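**Drawer of cables: sort by type or by device?** (Home & Garage > Tidy Up)

**plumbline_jo**
OK, I'm finally tackling the cable drawer and I'm way more excited than a grown adult should be! I dumped the whole thing out last night. Chargers, network leads, a printer cable for a printer I gave away in January, all of it. My plan is to sort by connector type, one bin per type. My sister swears by sorting by device (everything for the camera together, everything for the TV together). Who's right?

**oakrim**
Type. Always type. You grab the end you need and go.

**MapleAndTwine**
Device! If I travel with the camera I want one bag with everything in it. With type sorting I visit four bins and still forget the card reader cable.

**oakrim**
Then you own four copies of the same lead, one per bag.

**MapleAndTwine**
Yes, and I love every one of them :)

**basement_lou**
I run the lending shelf at the Grastbridge tool library, where we had 652 cables at last count, so I have feelings about this. Type first, then length, and anything longer than your arm gets its own tie. Open baskets beat lidded boxes by a mile. People put things back when there's no lid to fight with! Ours are cheap plastic ones with holes, so dust drops through and you can see in from the side.

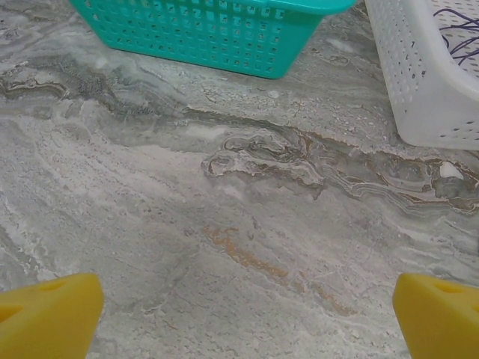
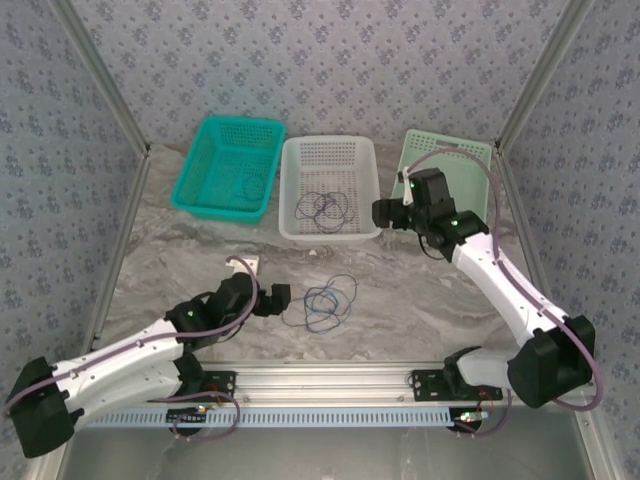
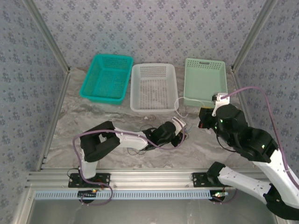
**basement_lou**
*Shelf lead, Grastbridge Tool Library | Member | 688 posts*

One color per group and you can skip labels for a while. I do still label in the end, with masking tape and a fat marker. And please, please coil things before they go in. Over-under if you know it, a loose figure eight if you don't. Wrapping tight around your elbow puts a twist in the cable and it'll fight you forever.

**plumbline_jo**
Oh, I like the color idea a lot. What do you use for ties? I bought a pack of 200 zip ties and I'm already regretting it.

**basement_lou**
Hook and loop, cut off a roll. The Foltura stuff is what we've got and it's been great. Save the zip ties for the tomatoes.

**tessellate**
I'm going to disagree with the open baskets. I tried that and had a nest again by spring. Gallon zip bags standing up in a shoebox, like files. Flip through, pull one, done. Takes up half the room too.

**oakrim**
Bags are fine until you have a heavy extension cord. Then what?

**tessellate**
Then it hangs on a nail like a civilized extension cord.

**MapleAndTwine**
Team nail for the big ones, no argument from me.

**plumbline_jo**
Update! I went with type, in baskets, plus one travel pouch for the camera so my sister will still speak to me. I tossed 18 dead ones in the e-waste bin at the Bultville drop-off and it felt amazing. I also found the charger for my old music player and it still works!!

**tessellate**
Nice! Report back in spring about the nest.

**basement_lou**
So happy for you. Check the drop-off hours before the next trip, they close early in winter. And if you have spare network leads in good shape, our shelf is always short on the long ones.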